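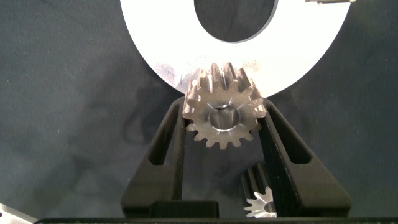 Demonstration collection (gear handling)

Demonstration collection is the stage of robot learning in which people guide a machine through a task many times and the results are stored as examples. A learning system later uses them to work out which movement suits which view. In gear handling the examples concern picking up metal gears, moving them and setting them down.

Method

A single example, usually called an episode, runs from the moment the operator takes control to the moment the gripper is clear of the part. It holds the camera views, the arm's joint positions and the opening of the fingers, all stamped with the same clock. A camera at the wrist is common in this work, as it keeps the fingertips and the part in the same view during the last few centimetres of the approach.

Operators work from a task card giving the part to be moved and where it should go. Between episodes the parts are shifted by hand. Collections differ in how far this is taken: some use marked positions, others leave the placing to whoever is at the table. Spare gears are often left lying near the target so that the system must learn to choose between them.

The Humulitz set

The Humulitz set is a collection of 1503 episodes recorded at the Lindgren workshop under the Mota project. Its parts include steel spur gears and a flat white disc with a large round hole. Two operators shared the recording, which finished in December. Each episode was given one of three labels — complete, recovered or abandoned — and the recovered ones, in which a poor grasp was corrected, were kept for training.

Grasping

Spur gears are awkward for two-fingered grippers. The teeth offer little flat area, and a small turn of the part changes where the fingertips meet it. Polished steel also throws highlights that move with the camera. Operators are generally told to slow down before closing and to line up both fingers with the middle of the gear.

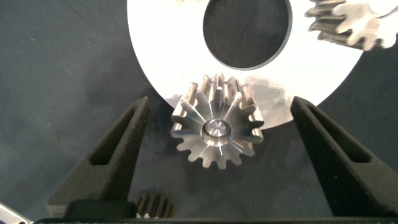 Annapurna Rajan has argued that the pause before closing should be trimmed from the stored episodes, on the grounds that a system trained on long waits learns to wait. The Skerkis notes take the opposite view and keep every pause, leaving the choice to those who train on the data.

Checking

Episodes are replayed before release. Those with dropped camera views or clock errors are removed, and labels are corrected where the replay disagrees with the operator's entry.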